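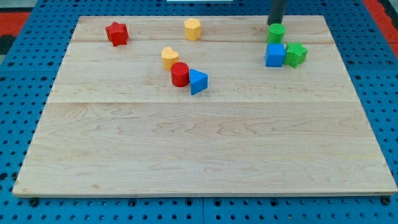
A comment came in on Sunday from a reader named Noemi Lindqvist, asking why I took my follower count out of the sidebar. She thought the plugin had died. It hadn't. I took the number down because I stopped believing it.

When I moved this blog over to Viltley, the old count came with me: 1,712 followers. I was proud of that figure for longer than I'd like to admit. Then I spent an evening in November clicking through the list, page after page, and found a parade of accounts selling vitamins, accounts that had never posted, and accounts whose last post was titled "Sorry I've been away." My best post of that month got 326 views. A fair share of those were me, checking for typos.

So I'm doubtful when I read the advice that gets passed around among bloggers, most of it written by other bloggers who would like you to follow them. Comment on 50 blogs a day. Follow everyone back. Join a link party. I tried a version of this through a group on Budamora, where each member agreed to visit everyone else's latest post and leave something kind. For three weeks I got 21 comments on everything I wrote. I wrote about my father's last winter and somebody told me it was a fun read and to keep it up.

The people in that group weren't bad people. I left some lazy comments myself, usually after ten at night with half the list still to go. But I don't see how you can call it a community when the visits are owed. I used to sell shoes, and we had a word for customers who came in only because the manager was related to them, and the word wasn't "customers."

Curnance, the newsletter service everybody is moving to this year, promises to fix all this with what it calls engaged reader scores. I signed up for the trial. It gave me a score for each subscriber, with a little colored bar, and told me my sister was "at risk." My sister reads every post. She reads them at work with images turned off, so the software can't see her.

I know how this sounds coming from a man with a small blog. Maybe if I had real numbers I'd like numbers better. I've considered that. But I've been at it long enough to notice which posts bring a letter, and they're hardly ever the ones the stats page likes.

Noemi, the plugin works fine. I still look at the count now and then from the dashboard, and last I checked it had gone up by two. One of them sells vitamins.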